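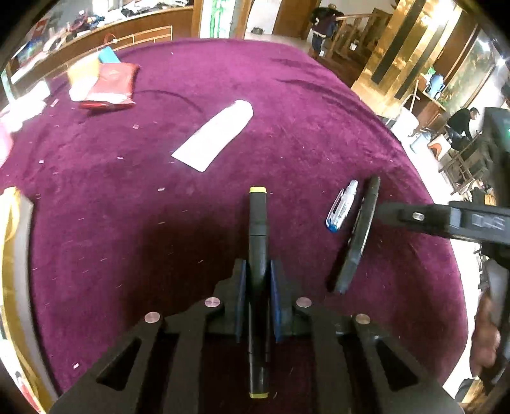
4.2 Slip during two-hand pickup

The fault we learned the most from was a quiet one. In the May sessions, the Lokance controller began reporting a firm grip on pens and markers that had already started to turn between the pads. Figure 3 shows a long black marker held upright in the jaws, with more writing tools on the plush cloth and a second gripper close to one of them.

We were delighted to find that the fault could be repeated! Over 200 trials with the stock settings, the false "held" signal came up in almost 200 of the 1000 grip checks logged. Every one of those checks fell within the first moments after closing, when the Roria force estimate was still settling and the jaw width had already stopped changing. The controller read a steady width as a steady hold.

The fix was pleasingly small. We now wait for 4 matching force readings before any lift is allowed, and a lift stops at once if the reading drops. Thin pens remain the hard case, and we return to them in Section 4.3.

Figure 3. Gripper holding a marker over the cloth-covered table.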